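From: Yutong Meng
To: Prastport Household list
Date: Jan 24, 2022
Subject: Re: [prastport-household] Folding on the sofa, and a question about red and white tops

Hello all,

Replying to Guilan on the list, as a couple of people wrote to me off it with much the same question. I have left Guilan's message in and answered underneath each part.

Guilan Ren wrote:
> We gave up our ironing table when we moved into the new flat and now
> all the folding gets done on the sofa. I have three problems with
> this. First, nothing comes out square. Shirts that folded perfectly
> well on the table end up with one side longer than the other, and the
> sleeves slide out again while I am doing the second one.

We have folded on the sofa for years. A seat cushion gives under your hands, so when you press one side of a shirt flat the other side shifts towards you. On a table you can smooth outwards from the middle in one go. On a cushion you need to do it in short strokes, holding the cloth down with your other hand close to where you are smoothing.

It also matters where on the sofa you work. The middle of the cushion is the softest part and the worst place. Use the front edge, where there is something firmer underneath, and let the bottom of the garment lie back towards the backrest. You will be kneeling or sitting on a low stool, which takes a bit of getting used to, but it saves your back compared with bending over from standing.

For the sleeves, the order I use is this. Lay the top face down with the collar to your left (swap it if you are left-handed). Pull both cuffs straight out so the sleeves have no twist in them. Fold the far side in to the middle, then turn that sleeve back down along the body so that it lies on top of the fold. Do the near side the same way. Then fold the hem up to the collar, or in thirds if your drawer is shallow. The sleeves slide out when they have been folded across the body and left there, so that the cuff sticks out on the far side. If the cuff ends up pointing at the hem it has nowhere to go.

Upholstery fabric does help in one way. A table is slippery and a sofa cover grips the cloth a little, so a thin jersey top that used to skate about will stay where you put it.
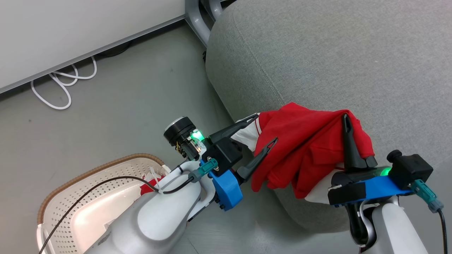
If yours is a leather sofa, or one of the shiny coated ones, you lose that advantage and I would put a cotton towel down first. A bath towel opened out flat is big enough for anything up to an adult jumper. Do not use a fleece blanket. I tried one and it picked up every bit of fluff from the wash and then handed it all to the dark socks.

> Second, the basket. I keep it on the floor next to the sofa and I
> spend the whole time leaning down and up again. If I put it on the
> sofa it tips over and takes the folded pile with it.

Leave it on the floor, but bring it right up against the front of the sofa, on the side of the hand you do not fold with. If you are kneeling, the rim should then be near enough to reach without leaning. The tall square hampers are bad for this because you have to dig down into them. A low oval basket is much better. We bought ours from Kistero, the shop near the bus station, and the only fault I have found is that the handles are a bit narrow for my husband's hands.

The more important thing is to sort before you sit down. I tip everything out on the bed first and put it back in the basket in the order I want to fold it, with the small things at the bottom and the large things on top. Large things then come out first and make the base of the pile. If you do it the other way round you finish with a bath sheet balanced on top of a stack of pants, and that is when the pile goes over.

The folded pile should not be on the sofa at all. Any surface that does not move when you lean on the cushion will do, such as a coffee table, a side table or a dining chair. I used to stack on the arm of the sofa and lost the pile most weeks. Now I use a side table and keep it to 10 items before I carry them through. More than that and I have to hold the stack against my chin, and the top two fall off in the corridor.

> Third, and this is less about the sofa. My daughter's team top is red
> with white sleeves, and after six or so washes the white has started
> to go pink along the seams. The body is still a good red. Is there
> any way of getting it back, or should I be folding it differently so
> that the red does not sit against the white?

Folding it differently will not help if the top is properly dry. Colour moves when the cloth is damp. So the one thing to check is whether it goes into the drawer with any damp left in the seams. Seams are thicker than the rest and dry last, and on a team top the seam between sleeve and body often has an extra strip of tape on the inside. Turn it inside out and pinch the seam between finger and thumb. If it feels cooler than the cloth next to it, it is not dry, and I would hang it up again for the evening before folding it.

The bigger cause is usually what happens between the end of the wash and the time you hang it up. If it sits in the drum for a couple of hours, all scrunched up with the red pressed wet against the white, that is plenty of time. Take it out as soon as the machine stops. Hang it by the hem with the sleeves hanging clear of the body, or put a peg on each cuff so that they are held out to the sides. I do the same with anything that has a white collar on a dark body.

For washing, use 30 degrees and the shortest programme that gets it clean. A colour liquid is better than a powder with bleach in it, as the bleach will take the red down before it does anything much for the pink. Do not soak it. I know some people on this list swear by an overnight soak for sports things, but for a garment in two colours a soak is the worst thing you can do to it.

As for getting the white back, I can only tell you what I have done, which was on a school polo shirt and not a team top. I washed it again straight away, on its own, cool, with a colour run remover of the kind that says on the packet it is safe for coloureds. Test it on the inside of the hem first. It took two goes and the white came back nearly all the way, with a faint line left at the seam that only I would notice. That was with a fresh stain. If the pink has been through the tumble dryer several times I would not expect as much, and you might decide a faint pink line is something a child can play football in.

Colour catcher sheets are worth using while the top is still new. I cut them in half, and that seems to do for a small load.

> Also does anybody still have the Uso folding board that was going
> round? I would like to try it before I spend money on one.

I had it last and I have passed it on to someone in the Zhong building, who I will let speak up if they want to. For what it is worth I did not get on with it on a sofa. It needs a hard surface under it, otherwise the side flaps sink when you flip them and the fold comes out soft. On the floor it was fine. It is also sized for adult shirts, so with a child's top you end up folding in far too much at each side and getting a long thin strip.

What I use instead is a piece of stiff card, 22 centimetres wide, cut from the back of a calendar. Lay it on the back of the shirt just under the collar, fold both sides in over it, then slide it out downwards before you turn up the hem. It makes everything the same width, so the pile stands up straight, and it does not care what is underneath. For children's things cut a narrower one. Mine has lasted two winters and cost nothing.

A few smaller points that came up in the messages I had off the list:

Zips and studs. Close them before you fold, particularly if you are working directly on the upholstery. An open zip dragged across a woven cover will pull a thread sooner or later.

Hoodies. Fold the hood down flat onto the back first, then treat it as an ordinary jumper. If you leave the hood until last it makes a lump at one end and nothing will sit on it.

Fitted sheets. I do not fold these on the sofa. I do them standing up, with the corners tucked into each other, and if I am on my own I do them badly.

Hair and crumbs. Run the vacuum or a lint roller over the seat before you start. We all eat on ours, so I do it every time. Dark cotton will show whatever was on the cushion, and you will not see it until somebody is wearing it.

Guilan, if you want to bring the red top to the swap table in the hall I am happy to have a look at the seams. I will be there from 10 until the tea runs out. I have half a packet of the run remover left and you are welcome to it, so please do not buy any before then.

One last thing for everyone, which has nothing to do with folding. The drying rack in the shared laundry has a loose foot on the side nearest the window. It still stands up, but not with wet towels all on the one side. I have tied a bit of string round the leg so you can tell which one it is.

Regards,
Yutong

--
You are receiving this because you are subscribed to prastport-household.
Please trim quoted text when you reply.
To leave the list, send a blank message with "unsubscribe" in the subject line.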